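Slides 4 to 9: the fake living room
Javside talk, 14 minutes, do not run over again

Open with the sofa. Ask who in the hall has ever bought a room because of its sofa. Wait. Somebody always laughs too early.

Then the rule we learned at Zevcombe: a printed backdrop costs less than furniture and never needs vacuuming. Thanakorn Chaiyaporn will disagree from the second row. Let him, he has 40 seconds.
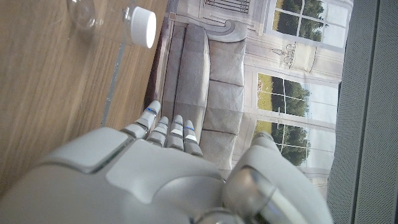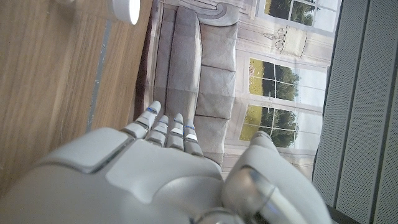
Choosing the print took us longer than building the stand, and most of the arguing was over color. Moodley wanted red upholstery. I held out for gray, like the sofa here, because visitors forgive a gray sofa anything. Windows are worth the extra ink too: people relax near a window, even one that opens onto nothing. The light wood in front does the rest of the persuading.

Next slide is the bill. Say "60 percent of the budget went on ink" and move on before anyone asks about the other 40.

Water break if the clicker sticks.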